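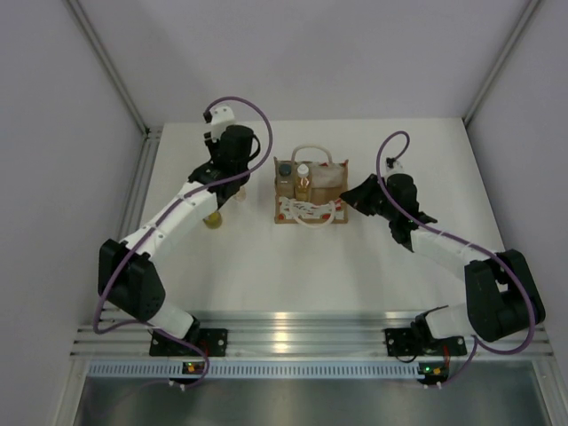 The best present I was given last year came in a plain brown bag with a rope handle, and I still think about it. Small jars, a bottle, a cloth pouch with something rattling in the bottom. I took ages to unpack it, and I loved every minute!

Gift bags like that are having a good spell in Pliravdale. At Gristier, the paper and ribbon shop on Catterall Street, Raimo Halonen sold 1,749 of them last year, nearly all in kraft paper or burlap, and he's happy to talk about either one for as long as you'll stand at the counter. Kraft paper holds its corners and takes a printed band beautifully. Burlap is the unruly one (it sheds, it frays, it slumps), but oh, the texture! Pinch the rim, fold it over once, and it looks like it came from a farm stand.

Packing is where the fun is. Bottles go in first, standing up, with the tallest at the back. A little glass jar with a golden lid deserves a spot near the front, and soft things like a pouch can fill whatever gap is left. I allow myself 6 items at most, and I try the whole lot on the table before anything goes in.

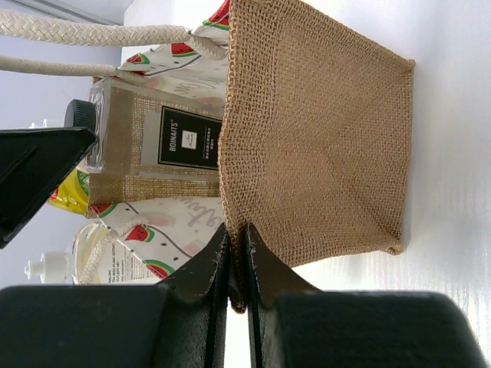 Burlap needs a lining, Lwazi Jacobs wrote to us after our March issue, even just 2 sheets of tissue, or you'll be picking fibers off the jar lids all evening. I tried it on Wednesday with cream tissue, and the lids stayed clean.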